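3.2 Sampling of domestic dust

Dust was collected from homes in two districts, Lirkomau and Olberg, which differ mainly in the age of the housing and in the type of heating used. Homes in Lirkomau are mostly heated by solid fuel, while those in Olberg are connected to a district network. Households were approached by letter, and those that replied were visited by a member of the field team, who explained the sampling sheet and left a sealed kit. The kit held 2 glass settling plates, a lid for each plate, a soft brush and a prepaid return box.

Plates were placed on top of a bookcase or wardrobe, away from radiators and opening windows, and left without cleaning for the whole sampling period. Residents were asked to carry on as usual and to note any building work, smoking indoors or use of candles. Kits in which a plate had been wiped, tipped or moved to another room were left out of the analysis. Rooms with a working fireplace were kept but coded separately, as earlier work on the Flondalon series found that they behave differently from other heated rooms in winter.

All returned plates were weighed on receipt and again after drying. The dried dust was passed through a sieve to remove hair and textile fibres, and the fine fraction was divided into a portion for metals and a portion for storage. Where the fine fraction was too small to divide, the whole of it went to metals and the home was marked as having no reserve.

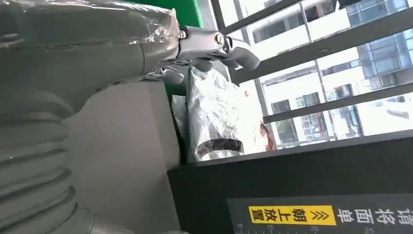
The weighing room was kept at a steady humidity, and blank plates were carried through each batch to correct for handling gain. Blank values were low in every batch except one in December, when the room had been opened for repairs to the ceiling. That batch was corrected with its own blank and not with the running mean. Leaving it out altogether changes the Lirkomau median very little and does not alter the ranking of the districts.

3.3 Treatment of results

Loading is given as mass of dust per unit area per day. The values are strongly skewed, so medians are reported and all tests were run on logged data. A small number of homes in Lirkomau gave very high loadings - in each case the sheet recorded sanding or plastering - and these are shown in Figure 1 as open circles but were not used in fitting the lines.

Figure 1. Daily dust loading against age of dwelling, by district. Filled circles: homes used in the fit. Open circles: homes with building work during sampling.

Lead content was compared with the screening values proposed in the Santoso protocol, which sets a lower step at 900 and an upper step at 3000, both in milligrams per kilogram of dry dust. No sample from Olberg passed the upper step. In Lirkomau the highest value was nearly 4000, from a hallway with old paint on the stair rail. The owner's sheet for that home recorded no sanding, and a repeat plate from the same hallway gave a value between the two steps. Both results are kept in the data set, and the mean of the pair is used in the district comparison.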